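47 shares
6 comments

Sock-sorting grippers: tips from the shared workshop

So a few of us at the Follville workshop have been building a pair of handheld grippers, the kind you squeeze yourself, so we can record ourselves tidying laundry and later hand the job over to an arm (that's the dream, anyway!). I've had a few people ask how we set up our bench, so I'm putting everything I've scribbled in the back of my notebook into one spot. Some of it is fussy. Some of it you'll know already if you've ever glued foam to anything.

Start with an easy basket

My first go was with a deep wicker thing from home and it drove me up the wall. The jaws snagged on every bit of cane and you couldn't see what you were grabbing. Get a plastic one with smooth sides and holes. Light comes in through the holes, the corners are rounded, and if you clip the wall the whole basket just slides a bit and nothing gets hurt. Pick a colour that's nothing like your socks, too. Ours is pink, and a black sock in there is about as easy to find as it gets.

Don't fill it to the top while you're learning. A couple of socks and a bit of white cloth is loads. Go in with one finger down the side of the pile and keep the other one well open until you know what you've got hold of. 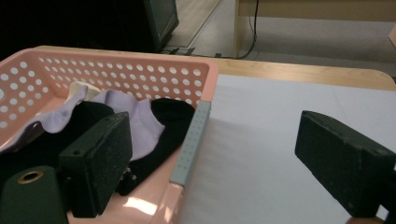

Put something pale on the bench

Bare timber is lovely to look at and a pain to work over. The grain confuses the software and cloth catches on any rough spot. I lay a big pale sheet over the table and leave a strip of wood showing at the far side so I've got somewhere to clamp a lamp. Wipe it before you start. Fluff builds up faster than you'd think, especially once the pads begin to wear.

Aatos Leinonen reckons you should tape the sheet down at all four corners. I tape two and live with it, because I'm forever lifting it to get at pencils that have rolled underneath.

Sort your cables before you sort your socks

Each gripper has its own cable, and mine used to end up plaited together by morning tea. What works for me is letting the right one hang down along the forearm and the left one loop off the near corner of the table on its own side. Don't wrap it round your wrist! I did that for an entire arvo and knocked my cuppa over when I turned to answer the door.

The marker plates go on top of the grippers and they need to stay in view, so nothing dangly above them, and roll your sleeves up. If you've bought the printed plates from Birkitz, peel the film off both sides. Mine sat there with the film on for most of June and I blamed the lighting.

One hand works, the other one waits. That took me ages to learn. If you're pinching cloth with the right, park the left low over the board with its fingers open, ready to take over. Lift towards the rim and go slow, you can always speed up later. 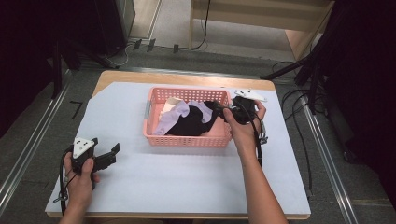
Look after the pads

The jaws themselves are easy. It's the padding that'll cost you your weekends. We tried rubber first (too grabby, wouldn't let go of a sock for love nor money) and then went to a softer, fuzzier lining, which holds fabric nicely and sheds like an old dog. A few notes:

Cut the pad a touch bigger than the block and trim it once the glue's set.
Use contact adhesive, thin coat on both faces, and wait until it's tacky.
Go over the pads with a lint roller after every session. Tweezers for the white fibres along the top.
Scuffing along the bottom edge is normal. Once you can see glue, change the pad.
Check the little screws in the top strip, they creep.

I keep a tally on the wall, which Hertta Kemppainen started and I've got weirdly attached to. We got 300 grabs out of the first set of pads and 2,008 out of the second, same glue, different offcut. No idea why. Before each run I hold the jaws apart over the bare part of the sheet and sight across the gap to see that the two faces still line up.
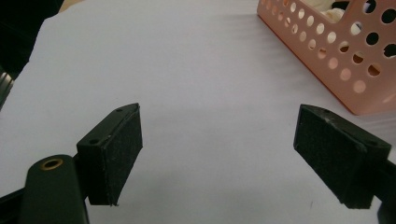

Lempi Mäkelä wrote in to say she gave up on glue altogether and uses double-sided carpet tape, and that swapping a pad now takes her less time than boiling the kettle. She does warn that it goes gummy in summer if the grippers live in a shed. I've got a roll of it on order and I'll try it on the left one first.

Next job is a hook under the bench for the grippers, and a proper box for the spare offcuts, which are currently in my coat pocket.

98 people found this useful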